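Wrist camera planner keeps choosing a grasp on the wire handles instead of the clip body

Posted by Unmont, 05/03/2019

I have a small arm on a tabletop with a camera at the wrist and a two-finger gripper. The job is picking up binder clips and dropping them in a box. I'm using the Triteo planner with its stock grasp scorer, which samples 2,000 candidates per cycle and passes the top 3 to the motion planner.

Nearly all of the top candidates land on the silver wire handles. They look like good parallel edges to the scorer, but the fingers close on thin wire and the clip swings or drops out. I have tried raising the minimum width and it then rejects the small clips altogether. The clips are mixed sizes, mostly turquoise, lying at whatever angle they fell. 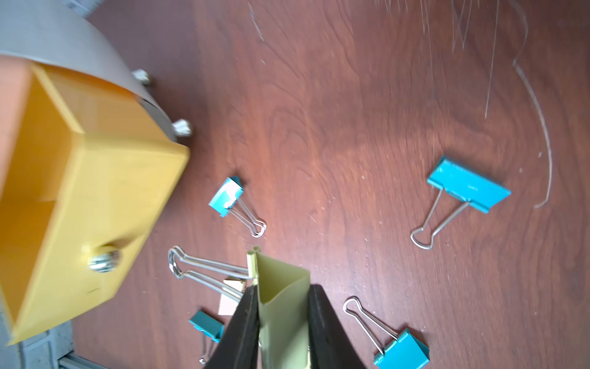

Can the scorer be told to prefer the body without training a new model?

Add a mask stage before scoring. The handles are silver and the bodies are coloured, so a saturation threshold separates them well enough on most tables. Multiply each candidate's score by the fraction of its contact patch that falls inside the mask.

Chiu

I'd do the mask as well, but watch the table. Reddish-brown wood has plenty of saturation of its own, so threshold on hue too or you will get grasps on the grain. Pale clips need a separate rule — cream sits close to nothing useful in hue, and I ended up using depth for those.

Mask out your own fingers while you are at it. They are always at the same place in the view, so one fixed polygon does it. I logged 2,482 attempts at the Vurkitcombe workshop last March and the worst errors were candidates placed against the gripper itself.

Also check the order of your filters. Triteo applies the width limit before scoring, so if you lower it again and let the mask do the work, the small clips come back.

Mei-kuen Ko

had the same thing, dropped samples to 1,000 and it ran faster but still went for the wires. following

Vurkitcombe_2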